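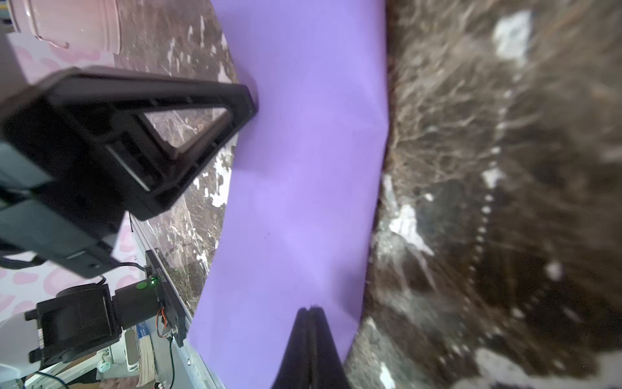 Lavender purple on a dark, veined surface.

Getting the creases out (and keeping them out!)

Posted May 1, 2014

I have a drawer I used to be scared of. It held every tablecloth, runner, napkin and saved sheet of wrapping paper in the house, all of it folded into tight little squares, and every December I'd pull something out an hour before company came and find a crease down the middle that you could have seen from the street. I finally emptied the whole thing this spring. There were 67 pieces in there! I've been through all of them now and I want to pass along what worked, because some of it is so easy I could kick myself.

Cotton and linen cloths

Iron them damp. I mean properly damp, the way they come off the line when you're a little too impatient. If they've already dried out, sprinkle them with warm water, roll them up like a sleeping bag and leave them in a plastic bag for an hour or two so the water spreads evenly. Spray bottles are fine but they leave dry patches, and the dry patches are always right on the fold.

Work from the wrong side first and go over the crease lengthwise, then flip it and do the right side. For anything with embroidery, stay on the wrong side and put a thick towel underneath so the stitches sink into it and come out nice and puffy.

An old crease in linen may need a second go. Mix one part white vinegar to two parts water, dab it along the line with a clean rag, lay a pressing cloth on top and press. Test it on a hem first if the color is strong. Purples and reds are the ones I worry about. My best plum runner (from Flover, years ago, and they don't make that width anymore) gave up a bit of dye on the rag, so that one gets plain water from now on.

Synthetics

Low heat, always, and a pressing cloth. I hang polyester cloths in the bathroom while somebody showers and that takes care of most of it.

Paper

Yes, you can iron paper! I do it with wrapping paper, crepe streamers, tissue and those long paper table runners. Put the iron on its lowest dry setting with no steam at all, lay the paper face down on a cotton pillowcase, put another pillowcase on top and keep moving. Foil and anything glittery or waxy should stay away from the iron. For those I use the heavy book method: flat between two clean sheets of plain paper, books on top, leave it two days.

Crepe loses some of its stretch when you press it, so if you want ruffles, skip this.

Don't iron on the countertop

I did this for years on a folded towel. Many sealed stone tops can take a warm pan for a moment, but the sealer may not like a hot iron and steam, and laminate certainly doesn't. Get a wool pressing mat. Mine is a Makowska, bought secondhand, and it has scorch marks all over it and still works beautifully. An old wool blanket folded in four under a sheet does nearly as well.

Keep vinegar off marble, too. It etches. Do your dabbing over the sink.

Storing things so you never do this again

Roll, don't fold. I save the cardboard tubes from wrapping paper, cover them with acid-free tissue and roll the cloths on with the right side out. Long runners go on first try. Wide tablecloths get folded once lengthwise with a rope of crumpled tissue tucked into the fold so it stays soft and round, and then rolled.

Tie them with strips of cotton, never rubber bands. Rubber goes sticky and it will mark the cloth.

Don't put starched things away. Wash the starch out, store them soft, and starch again when you want to use them. Silverfish love starch.

If you're short on tubes, a padded pants hanger is fine for runners. Refold anything you must keep flat a couple of times a year, in thirds if it was in halves before.

Next up is candle wax on linen, and I have plenty of it to practice on.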